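The best thing in the Folora kit is a pair of hands

I have been putting off writing this because I wanted to calm down first. I've had the Folora handheld kit since June, I have used it nearly every day, and I am still telling people about it in checkout lines, so clearly the calming down isn't coming. Here goes anyway.

For anyone who hasn't run into it, Folora sells a pair of handheld grippers for teaching robots. You hold one in each hand, you do an ordinary chore with them, and the recordings go into training an arm to do the same chore. The kit costs 600 dollars. You get 2 grippers, the mounts, a case, and a license for the Orness software that sorts your recordings and throws out the bad ones. You don't need to own an arm to start, and that's the part I want to argue about.

Most of the talk I hear about home robots starts with the arm. How strong is it, how many joints, what will it cost next year. I understand the appeal (I have spent whole evenings looking at arms I can't afford!), but I think it's the wrong place for a hobbyist to put the first dollar. An arm with nothing to learn from is a very heavy lamp. A good set of demonstrations will still be useful when you change arms, and you can start making them tonight at the kitchen table.

I live in Midton, in a house with small rooms, and that matters here. The arm I tried before this needed a bench bolted to the floor and a clear space on every side. The Folora grippers hang on two hooks behind my pantry door. I take them down after breakfast, do a dozen rounds of whatever I'm working on, and put them back before I need the table for lunch. My count in Orness stands at 2555 recordings, and I would never have made even a small part of that if each session had meant setting up a lab.

They also teach you things about your own hands. I had no idea how much I cheat when I pick something up. I roll it, I nudge it with a knuckle, I let it lean on my palm. With two flat fingers all of that is gone and you have to decide where to touch the thing. The first morning I was hopeless. By the end of the first week I was turning mugs around by the handle and feeling very pleased with myself.

Now the complaints, and I do have some. The trigger is stiff, and if you have small hands or sore thumbs you will feel it after half an hour. The case is flimsy. The manual spends pages on calibration and hardly a word on how to plan a session, which is what a beginner needs most. And Orness rejects a recording without telling you why, so for the first few days I kept repeating the same mistake and getting the same little gray mark.

The rival everybody brings up is the Hinojosa glove, and I've borrowed one. It's lovely to wear. It feels far more natural than a gripper, and if I were recording sign language or piano I'd pick it in a second. But a glove records five fingers, and the arm I'm saving for will have two. I would like to show it something it can copy. 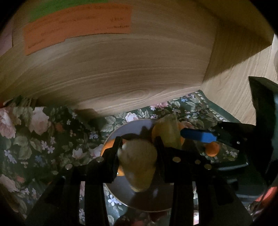 Fruit is where I would tell any new owner to begin. It's cheap, it comes in awkward shapes, and you can eat the props. Blocks and foam cubes are fine for checking that everything is plugged in, but they forgive you for everything. A pear held upright between the fingers, narrow end up, asks you to think about where its weight sits, and the second one lying on its side on the plate is another problem entirely. Put a couple of oranges in with them and you have a crowded plate, too. I'd leave the flowered tablecloth on as well, big pink roses and all. I want an arm that can cope with my kitchen as it is on a normal morning.

So would I buy it again? Yes, and I'd buy it before the arm, before the fancy bench, before anything with a motor in it. If Folora would loosen that trigger and get Orness to explain its gray marks, I'd have very little left to grumble about. I'm moving on to folding dish towels next, and I expect to be terrible at it for at least a week.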